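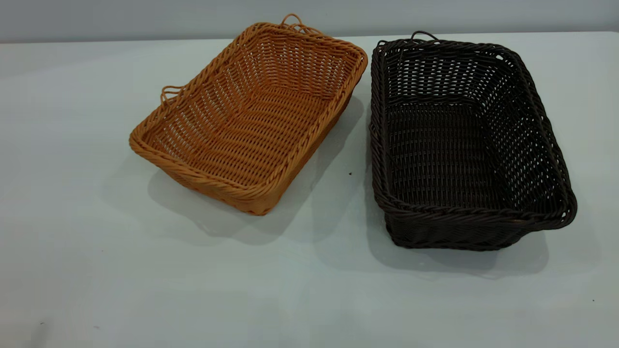
Two woven baskets, one orange-tan and one dark brown.

How to Set Up Köhler Illumination on a Teaching Microscope

If your slides look fine in the middle and murky toward one side, try this before you blame the objective. Köhler alignment takes a couple of minutes once your hands know the moves, and the first time the whole field evens out is a real thrill! I still get a kick out of it every time I do it with new students.

You need a microscope with a condenser you can focus and center, plus a field diaphragm down at the base. Pick a stained slide with plenty of detail. I like a thin section of plant stem, but a cheek smear works too.

1. Turn the lamp on at a medium setting and swing in the 10x objective.
2. Open both diaphragms all the way and bring the slide into sharp focus. Leave the stage focus alone from now on.
3. Close the field diaphragm until its edge comes into view. It will probably be a fuzzy blob, and it may be sitting way off to one side. Don't worry!
4. Raise or lower the condenser slowly until the edge of that blob turns crisp. You should see the corners of the little polygon.

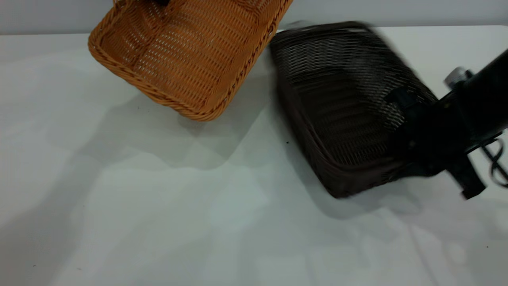

5. Use the two centering screws to walk the polygon into the middle. Turn one at a time, a little at a time. (Everybody cranks both at once on the first try. You get a merry-go-round.)
6. Open the field diaphragm until its edge just slips out of sight.
7. Take out one eyepiece, look down the tube, and close the condenser diaphragm until the bright disk fills two-thirds to three-quarters of the back of the objective. Put the eyepiece back.

Now look at your slide again. Fine cell walls should stand out cleanly against an even background.

When you change to another objective, repeat steps 6 and 7 and check the centering. At 4x many condensers can't fill the field, so flip out the top lens if yours has one. And please control brightness with the lamp dial, not the condenser diaphragm! Closing that one too far gives you dark, ringed outlines that look like detail and aren't.

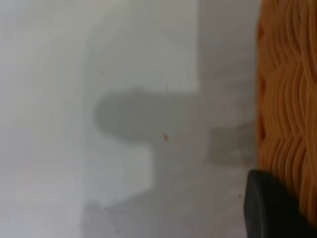

Zorica Mujić wrote in to ask about scopes with a fixed condenser. You can't do the full routine on those, but step 7 still helps a lot, so go ahead and do that part. Senad Dimitriou asked whether the blue filter has to come out first. Leave it in if you like the color, it makes no difference to the alignment.

Next up is cleaning immersion oil off a 100x objective. Have some lens paper ready, and keep the paper towels far away from your bench.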